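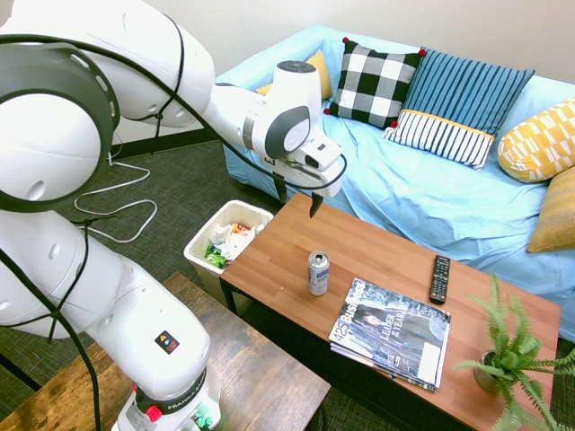
Re: [Skallgate-Home] Cushions on a pale blue sofa: how many is too many?

From: Tadhg Rafferty
To: Skallgate-Home list
Date: April 24, 2024

Darragh Ó Ceallaigh wrote:

> The slipcover is on and I love the color, but it does wrinkle a bit.
> I've put every cushion I own along the back and now I can't decide
> if it looks cheerful or like a yard sale. Do the checks fight with
> the stripes? And should the plain mustard one go? Also open to ideas
> for the coffee table, which is brown and just sort of sits there.

Darragh, keep them all! I opened your pictures over breakfast and grinned. The black-and-white check with the little red pom-poms is my favorite (I want one), and it gets on fine with the blue stripes. What ties them together for me is that thin yellow band in the striped one, because it picks up the mustard so nicely. The yellow one with the white rectangles and triangles is the loudest of the bunch, so I'd keep it down at the far end where you have it, next to the plain mustard. Plain ones give your eyes a rest, so please don't send any of them away.

As for the wrinkles, I wouldn't bother ironing. I tuck rolled towels down behind the seat of mine and it stays smooth until somebody flops on it.

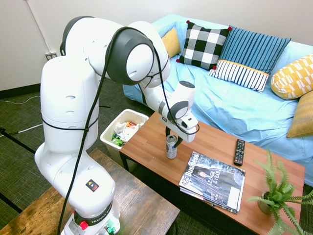
The coffee table

I like it already! That medium brown warms up all the blue, and the dark legs look sharp. The magazines can stay in their stack with 425 Business on top, but I'd slip a low tray in next to them so a can of something has a proper place to land. Ó Dálaigh had wooden ones last June and I still kick myself for buying only 2. The potted fern is lovely too, just keep it low so you can see the cushions over it.

Send more when you've had a play with it!

Tadhg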